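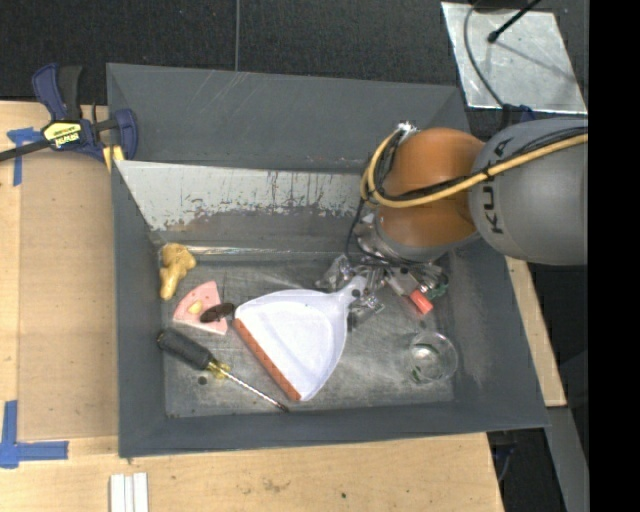

Denovham Manipulation Group
Minutes of the demonstration review, 10/13/23
Chair: Saqib Yousafzai
Minutes: Mỹ Vi
Also present: Võ (cell integration), two operators from Pallow

1. Previous minutes
Accepted with one correction. The session total under item 3 should read 1086, not 1068.

2. State of the bin-picking set
3837 demonstrations are on the server, all recorded by remote control on the KUKA cell. Of these, 200 have not been checked. MV reported that the dustpan accounts for most of the long episodes. Operators bring the gripper in over the handle, which is a sound approach, but then spend too long correcting the wrist angle before closing. The screwdriver causes less trouble, except where it lies close to the wall of the bin.
SY asked whether long pauses should be trimmed. Agreed to leave the raw recordings alone and trim at export.

3. Clear objects
The glass cup remains difficult for operators working from the fixed view alone. The rim shows up well enough against the grey floor; the depth of the cup is hard to judge. Pallow asked for a second view on the operator screen. Võ can supply this but expects added delay on the link. To be tried on one station first.

4. Hand guiding
Drirkov has offered its hand-guiding handle on loan. Discussion was longer than planned. In favour: operators feel contact with the floor of the bin directly, and training is shorter. Against: the operator's arm blocks the fixed camera, and those recordings could not be mixed with the existing set without a separate label. SY would accept a small trial of 17 demonstrations on the dustpan only. No decision on purchase.

5. Bin position
The bin is held by a bar clamp at the corner, with blue tape on the table for reference. Võ has compared stored views going back to June and found a small shift between two batches. The affected batches will be flagged – not deleted. Operators are to check the bin against the tape before each session and note any movement in the log.

6. Labels
"Ham", "meat" and "pink slice" have all been used for the same item. "Pink slice" to be used from now on. Old entries will be changed by script.

7. Actions
MV: check the outstanding demonstrations; run the label script.
Võ: second view on station one; list of affected batches.
SY: reply to Drirkov on the loan terms.
Pallow: draft a short note for operators on wrist angle before closing.

8. Any other business
Pallow asked for shorter shifts at the remote station. Carried over to the next meeting.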